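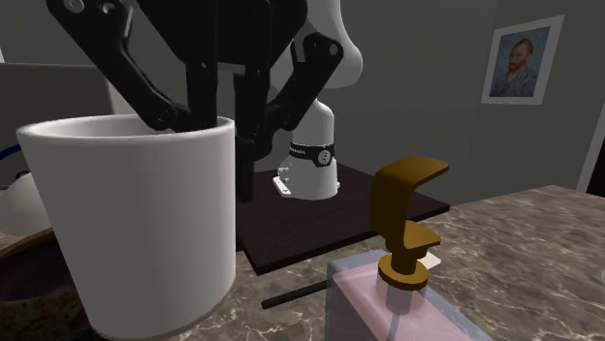

The Step That Folded
By Tainá Mendonça
19 Jan 2018

Myfanwy Eynon wanted to change the curtains in her dining room before her sister came to visit. She took the folding step stool from behind the kitchen door, opened it, pushed on the top step with her hand as she always did, and climbed up. She remembers reaching for the third curtain ring. The next thing she remembers is the sound, which she compares to a mousetrap.

"I did not fall far," she told me. "People hear the story and they imagine a ladder. It was two steps. My grandson jumps from higher things every day."

The stool had closed under her weight. Her left hand, which she had put down to catch herself, went between the side rail and the lower step. She lost the tip of one finger and broke two others. She is sixty-eight years old and was, until last spring, a piano teacher with eleven students in Bodon, a town where most people buy their household goods in one place, the Gilmartin store on the road out to the reservoir.

The stool came from there too. It was sold under the name Flovura, it was light blue, and it was on a display near the registers with a sign about spring cleaning. Mrs. Eynon kept the receipt, because she keeps all receipts, in a cookie tin. Her lawyer now has the tin.

The lawsuit she filed in November names two companies: Gilmartin, which sold the stool, and Stustetex, which imported it. It says that the small metal catch that holds the legs open could be pushed out of place by normal movement of the feet, and that both companies had reason to know this. The companies deny it. In their written answer they say that the stool was safe when used according to the label, and that Mrs. Eynon did not make sure the catch was fully closed.

I have spent a good part of the winter reading about this catch. It is a piece of bent steel about as long as a matchstick. When the stool is open, the catch drops over a pin, and if it drops all the way, the stool is as strong as anyone could wish. Fikri Hidayat, a mechanical engineer hired by Mrs. Eynon's side, showed me on his workbench what happens when it drops only part of the way. He opened a new stool of the same model, and it looked ready to me. It felt ready also, when I leaned on it. He then moved one sandbag from the left of the top step to the right, and the stool shut.

"You can't hear a difference," Hidayat said. "A good catch has a click. With this one, you get the same click at the halfway point."

He opened and closed one sample 500 times and wrote down where the catch stopped each time. In 266 of them it stopped short of the pin. His report, which is part of the court file, admits that this sample had been used before the test began, and the lawyers for Stustetex have made much of that. Their own expert has not yet given a report.

What interests the lawyers most is a different pile of paper. Sunee Inthanon, who represents Mrs. Eynon, asked Gilmartin for its records of returned stools. The company objected, the judge ordered it to produce them, and the records came in four boxes. They show that the chain sold 1,271 of the stools in the region during a single season. They also contain short notes typed by clerks at the return counter, and these notes are not easy to interpret. Many say only "changed mind" or "wrong color." Others say "wobbly," "folds up," and in one case "customer says it bit her."

"A clerk has a line of people waiting," Inthanon said. "She types two words and takes the next person. But someone in an office receives those two words. I want to know who, and what this person did after."

Gilmartin would not let me speak to anyone who worked with returns. Deirdre Fitzgerald, who speaks for the chain, answered my questions by e-mail. She wrote that customer safety is taken seriously in every store, that a return note is not the same thing as an injury report, and that the stool was removed from sale as part of an ordinary change of products and not for any safety reason. When I asked if customers who still own one had been contacted, she wrote that she could not comment on a matter before the court.

I went to the Bodon store myself. The place near the registers is now used for storage baskets. I asked a young man who was filling the shelves if they had folding stools, and he took me to aisle nine, where there were two kinds, both from other makers, and both with a plastic lock that you turn by hand. He said that people prefer these. I did not ask him why.

The law in such cases is older than the stool and quite simple to state. A person who is hurt by a product must show that it was defective, that the defect was there when it left the seller, and that the defect caused the harm. The seller may answer that the person used it wrongly. Almost all the argument takes place in this last part. There is a warning label on the inside of the left leg, in letters so small that I needed my reading glasses, and it says to "ensure lock is engaged." It does not say how to see that it is engaged. Whether a jury will find this enough, no lawyer I spoke with wanted to predict — and I spoke with five, on both sides of such cases.

Most of these claims never reach a jury. They end with a payment and a promise of silence, and the owner of the next stool learns nothing from them. Mrs. Eynon has received one offer already. She is not allowed to tell me the amount, but she told me that she refused it at the kitchen table, in less time than it takes to boil an egg, and that her daughter was upset with her.

Her medical bills are mostly paid by insurance. The part that was left to her, $589, she paid by check the week it arrived. The lessons are another matter. She has kept three of her students, the youngest ones, who play with one hand at a time and do not need her to demonstrate the left. The others went to a teacher in the next town. She gave them her music, with the fingerings marked in pencil.

The next hearing concerns the four boxes, and whether the names of the customers in them may be given to Mrs. Eynon's lawyers. Inthanon would like to call each one. Gilmartin says this would violate their privacy. The judge has asked both sides to put their arguments in writing.

The curtains are up now. Her sister hung them, standing on a dining chair.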